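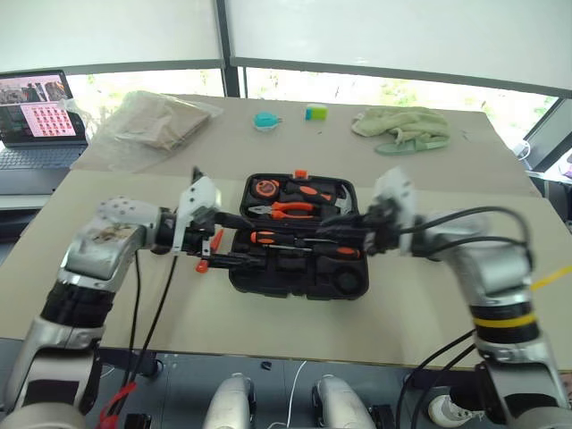
**영상매체학과 사진기술 분반** | 사진광학 실습 강의 노트, 10월 6일 | 1104호

# 손떨림 보정 "5단"은 무엇의 5단인가

지난 시간에 누가 물었던 것부터 시작합니다. "보정 5단짜리 렌즈를 샀으면 삼각대를 팔아도 되나요?" 팔지 마세요. 그 5단이라는 숫자가 어디서 나오는지 알고 나서도 팔고 싶으면 그때 다시 이야기합시다.

## 1. 출발점이 되는 경험칙

손으로 들고 찍을 때의 한계 셔터속도는 흔히 이렇게 잡습니다.

> 한계 셔터속도 = 1 / 초점거리(mm) 초 (35mm 판형 기준)

28mm라면 1/30초, 250mm라면 1/250초입니다. 판형이 작으면 환산 초점거리를 넣습니다.

이 식부터가 의심스럽습니다. 필름을 작은 인화지에 뽑아 팔을 뻗고 보던 시절의 습관이고, 사람 손의 떨림을 재서 얻은 물리 법칙으로 보기는 어렵습니다. 고화소 센서로 찍어서 모니터에 100%로 띄워 놓고 보면 이 식을 지켜도 흔들린 사진이 나옵니다. 같은 사진을 화면 너비에 맞춰 줄이면 멀쩡해 보이고요. 그러니 "흔들렸다"는 말에는 얼마나 크게, 얼마나 가까이서 보는지가 늘 같이 붙어야 합니다.

그래도 버리지는 않습니다. 초점거리가 길수록 같은 각도의 떨림이 센서 위에서 더 길게 그어진다는 관계만은 맞기 때문입니다. 멀리 있는 피사체에서 흔들림의 길이는 대략 아래와 같습니다.

> 번짐 길이 ≈ 초점거리 × 노출 중 회전한 각도(라디안)

## 2. 단수 계산

한 단은 노출시간 두 배입니다. 250mm에서 5단을 다 얻는다면

1/250 → 1/125 → 1/60 → 1/30 → 1/15 → **1/8초**

28mm에서 5단이면 1/30초에서 출발해 1초까지 내려갑니다. 계산은 이게 전부이고, 문제는 출발점과 도착점을 누가 정했느냐입니다.

- 출발점: 보정을 껐을 때의 한계. 손이 불안한 사람일수록 출발점이 빠른 쪽에 있습니다.
- 도착점: "허용할 만한" 흔들림의 기준. 기준을 느슨하게 잡으면 도착점이 느린 쪽으로 밀립니다.
- 판정: 여러 장 중 몇 장이 통과해야 "된다"고 할 것인가.

시험 규격에 따라 측정했다는 제품도 보통은 정해진 진동 파형을 주는 가진대 위에 카메라를 올려 시험합니다. 제품끼리 비교하기에는 좋은 방법입니다. 가진대는 숨을 쉬지 않고, 셔터를 급하게 누르지 않고, 계단을 뛰어 올라온 직후도 없습니다. 제품 상자의 숫자를 본인 손의 성적으로 읽으면 곤란합니다.

## 3. 다섯 축이라고 해서 다섯 배는 아니다

카메라의 움직임은 회전 세 가지(피치, 요, 롤)와 평행 이동으로 나눕니다. "5축"은 보통 회전 셋에 상하·좌우 이동 둘을 더한 것입니다.

| 움직임 | 주로 문제가 되는 경우 | 렌즈 내 보정 | 센서 이동 보정 |
|---|---|---|---|
| 피치, 요 | 망원 | 강함 | 초점거리가 길면 이동량이 모자람 |
| 롤 | 광각, 긴 노출 | 원리상 못 함 | 가능 |
| 상하·좌우 이동 | 접사 | 일부 제품만 | 제품에 따라 가능 |

표에서 봐야 할 곳은 롤입니다. 렌즈 안의 보정군은 상을 위아래나 옆으로 옮길 수는 있어도 광축 둘레로 돌리지는 못합니다. 롤 흔들림은 화면 중앙에서 작고 구석으로 갈수록 커집니다. 중앙만 확대해 보고 "잘 잡네" 하는 후기가 많은데, 구석은 확인했는지 한번 찾아보세요. 대개 없습니다.

접사도 따로 생각해야 합니다. 먼 풍경에서는 카메라가 1mm 옆으로 밀려도 티가 나지 않지만, 등배 촬영에서는 그 1mm가 센서 위에서도 1mm입니다. 풍경에서 얻은 단수를 접사에 그대로 옮기는 글은 믿지 않는 편이 좋습니다.

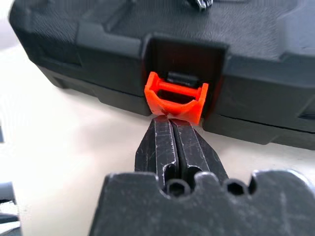

## 4. 사례: Prorna 망원 줌의 "5단"

Prorna 망원 줌의 안내문에는 5단이라고만 적혀 있고 측정 초점거리가 없습니다. 각주도 없습니다. 줌 렌즈에서 초점거리를 밝히지 않은 단수는 쓸모가 절반쯤 줄어든다고 보면 됩니다.

Leonie Tomoana 조교가 이 렌즈를 250mm에 놓고 1/8초로 41장을 찍었습니다. 서서, 팔꿈치를 몸에 붙이고, 한 장마다 카메라를 내렸다가 다시 들었습니다. 100% 확대 기준으로 통과한 것은 여덟 장입니다. 같은 조건에서 셔터만 1/30초로 올리자 41장 중 28장이 통과했습니다.

여기서 나올 수 있는 주장을 늘어놓으면 이렇습니다.

1. "1/8초에서도 선명하게 찍힌다." 참입니다. 여덟 장이나 있으니까요.
2. "1/8초는 못 쓴다." 다섯 장 중 네 장꼴로 버리는 속도를 못 쓴다고 부르는 것도 무리가 없습니다.
3. "이 렌즈의 보정은 3단이다." 아직 모릅니다. 보정을 끈 대조군을 찍지 않았습니다.

3번이 이번 노트의 핵심입니다. 보정을 끄고 1/250초, 1/125초, 1/60초에서 몇 장이 통과하는지 모르면 뺄셈을 할 수가 없습니다. 조교 본인도 인정한 빈틈이고, 과제에서 여러분이 메울 부분입니다.

Orest Chornovol 선생은 이 결과를 보고 통과 기준이 너무 엄하다고 했습니다. 전시용 소형 프린트라면 1/8초의 절반 이상은 걸 수 있다는 의견입니다. 그럴 수도 있습니다. 다만 그렇게 하려면 보정을 끈 쪽 사진에도 똑같이 너그러워야 합니다. 양쪽에 같은 기준을 대면 단수 차이가 생각만큼 늘지 않을 때가 많습니다.

## 5. 보정이 손대지 못하는 것

**피사체의 움직임.** Tresisville 야시장 과제에서 가장 많이 나온 실패입니다. 간판은 또렷한데 사람이 전부 번졌습니다. 이걸 보정 성능 탓으로 적은 보고서가 여러 편 있었습니다. 감도를 올려 셔터를 확보하는 것 말고는 방법이 별로 없습니다. 플래시를 쓰면 분위기가 달라지고요.

**초점 오차.** 조리개를 열고 찍은 사진이 부드러우면 우선 초점을 의심하세요. 흔들린 사진은 점광원이 한쪽으로 늘어난 선이나 갈고리 모양이 됩니다. 초점이 나간 점은 대체로 둥글게 퍼집니다. 확대해서 가로등 하나만 찾으면 되는 일인데 다들 건너뜁니다.

**셔터 충격.** 기계식 선막이 움직이면서 생기는 진동은 손떨림보다 주파수가 높습니다. 특정 셔터속도에서만 사진이 나쁘면 전자 선막으로 바꿔 비교해 보세요. 차이가 없으면 다른 원인입니다.

**공기.** Fairweather 언덕에서 Tallatstead 쪽 철탑을 망원으로 당기면 여름 낮에는 무엇을 써도 흐물거립니다. 렌즈를 바꿔도 마찬가지입니다.

## 6. 삼각대 위에서는 끄라는 말

오래된 조언이고, 초기 보정 장치에서는 맞았습니다. 센서가 자기 잡음을 떨림으로 착각해 보정군을 움직이는 일이 있었습니다. 요즘 제품 중에는 삼각대를 감지해서 알아서 멈추거나 방식을 바꾸는 것이 있는데, 감지가 언제나 맞는지는 제가 장담할 수 없습니다. 바람 부는 다리 위처럼 애매한 곳에서는 켠 것과 끈 것을 둘 다 찍습니다. 설명서에 적힌 내용이 인터넷 조언보다 우선합니다.

패닝도 비슷합니다. 전용 모드가 없는 장비로 옆으로 따라 찍으면 보정이 여러분의 의도적인 움직임을 떨림으로 여기고 버틸 수 있습니다. 첫 몇 장이 이상하면 꺼 보세요.

## 7. 과제

각자 가진 렌즈로 보정 단수를 직접 잽니다. 보정이 없는 장비뿐이면 두 명이 한 조로 합니다.

- 초점거리 하나를 골라 고정합니다. 줌 링이 밀리지 않는지 촬영 정보로 확인할 것.
- 보정 켬과 끔 각각, 셔터속도를 한 단씩 바꿔 가며 조건마다 같은 장수를 찍습니다.
- 켬을 몰아서 다 찍고 나서 끔을 찍지 마세요. 팔이 지친 뒤의 사진만 한쪽에 몰립니다. 번갈아 찍습니다.
- 밝기는 감도로 맞추고 조리개는 그대로 둡니다.
- 통과 기준은 **찍기 전에** 글로 적어 첨부합니다. 결과를 보고 고친 기준은 받지 않습니다.
- 가능하면 판정은 다른 사람에게 맡기고, 파일 이름에서 켬/끔을 알 수 없게 합니다.

보고서에는 통과율이 절반이 되는 셔터속도를 켬과 끔에서 각각 적고 그 차이를 단수로 냅니다. 한 단 미만의 차이를 가지고 우열을 논하지 마세요. 이 정도 장수로는 구별이 안 됩니다. 제조사 숫자와 다르게 나왔다고 감점하지 않고, 똑같이 나왔다고 가산점을 주지도 않습니다. 소수점 둘째 자리까지 똑같으면 원본 파일을 달라고 할 겁니다.

다음 시간 준비물: 본인 렌즈의 설명서 중 보정 관련 쪽, 그리고 각주가 있으면 각주까지.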